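Every machine should have a notebook, and the notebook should be made of paper, and it should live within arm's reach of the machine. I've believed this for years, and the two-armed sorting cell at Norside has turned me into a bore on the subject. So let me be a bore for a few minutes.

The cell is a modest thing. Two arms, a pair of two-fingered grippers, a table, a tray of parts. The job is to pick mixed small pieces out of the tray and sort them. We use toy bricks for most of it because they're cheap and tough and they come in more awkward shapes than you'd think. It isn't a production line and it will never appear in a brochure. It runs most days, it breaks in small ways, and I love looking after it.

What I want to argue is that the looking after is the good part, and that we've been teaching people to see it as the tax you pay for the good part. Go to any meetup on robotics and you'll hear an hour on planning and learning and four minutes on how the cable got routed. I would happily listen to the hour on the cable! A cable on a wrist joint has to be long enough for the worst twist the arm will ever make and short enough that it doesn't flop into the work. Those two lengths are closer together than anybody would like. When we first set up the cell we tied the right wrist cable down tight, very tidy, and the connector began dropping out whenever the wrist rolled past a certain point. For a week we blamed the software. We read logs. Somebody rewrote a perfectly good driver. Then one of us put a hand on the plug while the arm was rolling and felt it pull.

That's in the notebook now, page one: "If it drops out on a roll, feel the plug before you open the laptop."

I can hear the objection, because I hear it at work. We have a ticket system. It's searchable, it has tags, it sends reminders. Fine, keep it. I use it too. But a ticket gets written when something is bad enough to deserve a ticket, and most of what I know about the cell is well below that line. The left arm makes a soft tick near the elbow on cold mornings and stops after warmup. The grippers need their zero checked after any hard bump, even when everything looks fine. One screw on the left wrist cover likes to back out, so you put a dot of paint across the head and look at the dot. You'd feel silly filing that. You don't feel silly scribbling it.

Our routine grew out of those scribbles. Before the first run of the day, both arms go to the home pose and whoever is on puts an eye on the fingertips. Tips wear at the inside edge first, and a worn tip doesn't fail all at once. It starts turning parts as it closes, just a few degrees, and the brick lands crooked at the other end. After every 50 hours of running we wipe down the joints, go over the cover screws with a driver, and flex each cable by hand from the shoulder to the wrist. After every 200 we swap the tips whether they look tired or not. A full check takes 39 minutes if you don't get interested in something. I always get interested in something.

Then there's the tray, which I've come to think of as a working part of the machine. People treat a tray as furniture. But its height sets how far the wrist has to bend, its walls decide which parts can be reached at all, and its color matters a great deal to whatever is doing the seeing. A part lying against a wall is a different problem from the same part in the open, since one finger has to squeeze in beside the wall. We added that to the notebook as a rule for testing after a repair: never test with a neat tray. Put pieces in the corners, stand a couple against the sides, leave some joined together. If you repair a gripper and try it on one polite brick in the middle, all you've tested is the brick.

A good friend of the cell at Ashby (they run a similar setup, older arms, much nicer floor) went the other way and bought a packaged maintenance plan. Somebody comes in, runs the checks, leaves a printed sheet. The sheets are very good. But when their left gripper began to close unevenly, the whole team stood around it waiting for the visit, and these are smart people who could have had it off and on again before lunch. I don't blame them. When the care of a thing is always done by somebody else, you stop feeling allowed to touch it.
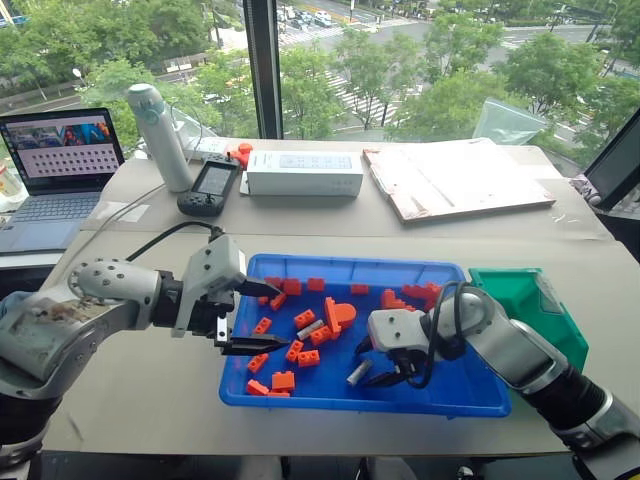

**Dondisdale, 13/09/2023**

Orange bricks in a blue tray, pieces up against the walls and down in the near corner, some of them stuck together in lumps, and both arms reaching in over the top. It's my favorite view in the building, and I include the trees and the crosswalks outside the window in that. The two little metal cylinders in with the bricks are there on purpose. They're smooth and they like to roll, so they'll show up a lazy fingertip faster than any brick will. Look at the loop of cable at the right wrist too. It hangs lower than a tidy person would want, and I've had visitors offer to tie it up for me. Please don't!

You'll also notice the scuffs on the left arm, down near its lower section. I'm fond of those. There's a school of thought that says a lab machine should be kept looking new, and I understand the pride in it, but I'd sooner see effort go into the joints than into the shell.

We took on a second cell in September, which we call Fusari, and I'd hoped to hand over the notebook as it stood. It didn't carry over as well as I'd bragged it would. Half the entries were about one particular elbow and one particular screw. For a day or two I was a bit crushed - all that wisdom, and it fit exactly one machine. Then the people on Fusari started their own, and the first entry was about a squeak I'd never heard, with a small drawing of where to press to make it stop.

So buy the notebook. Get one with a stiff cover and tie a pencil to it, because pens walk off. Write in it when things go right as well, and write down what the machine sounds like on a good day, since you'll want that on a bad one. Ours is nearly full and I've already got the next one in the drawer.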